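4.2 Marking out the floor

Read this section before opening the Nostik line paint. One tin covers 17 metres of line at the standard width.

1. Sweep the floor and remove grease with the Ornevetti cleaner. Let it dry overnight.
2. Snap a chalk line along the edge of the walkway.
3. Lay masking tape on both sides of the chalk line and press the edges down firmly.
4. Apply 2 thin coats with a short-pile roller. Lift the tape while the second coat is still tacky.
5. Fix the floor signs on the walkway side, in line with the painted edge.
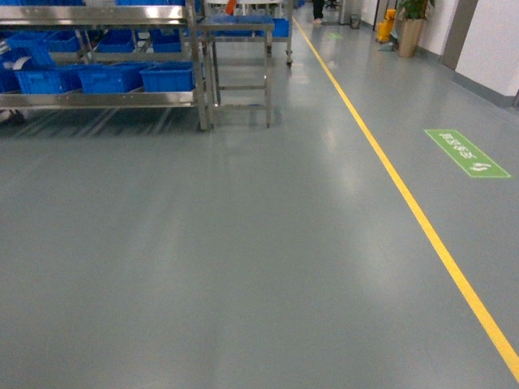

Fig. 6. Yellow walkway line with green floor sign alongside.

Note: signs must go on bare, sound floor. Do not stick them over fresh paint.

Caution: the solvent in the paint is flammable. Keep doors open and switch off heaters until the smell has gone.

4.3 Keeping lines clear
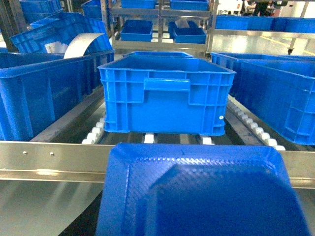

Storage areas should be marked after the walkways, using the same paint in a second colour. Allow space for the largest container you handle, plus 200 mm on each side. Plastic crates with a flared upper rim, such as the blue one on the roller conveyor, should be measured across the rim – the base may be narrower. Check the lines each June and touch up any worn parts. Record the work on the Quintana sheet at the back of this manual.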